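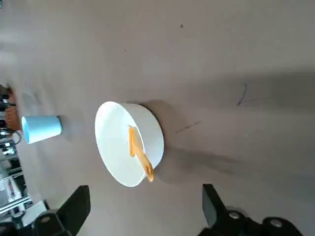
Tableware for the Dakatbridge summer kids' lunches was the first item, and what a fun one to start with! We have 600 place settings to pull together by June, and everyone came in with opinions. The white bowl with the orange plastic spoon won the room over right away. That long flat handle should be easy for small hands, and the orange looks so cheerful against plain white. The light blue cup was just as popular, and we liked the white inner rim. Agreed: bowl, spoon and cup go forward as the basic set.

Budget. We have $2,000 from the spring bake sale (wonderful turnout, thank you all). Indidus will hold its price until the end of April. Flotance is a little cheaper but only ships full cases, so we will ask both for a final quote.

Storage. The Chuang Street pantry has offered us two shelves, yes please! Bins need labels before anything moves in.

Trial lunch. 86 families have signed up already, more than we dared hope for. Setup starts at 10:30 a.m., and we still need 15 folding tables.

Other business. Napkins: paper or cloth? Lively talk, no decision. Carried over to the May meeting.

Adjourned at 8:10 p.m.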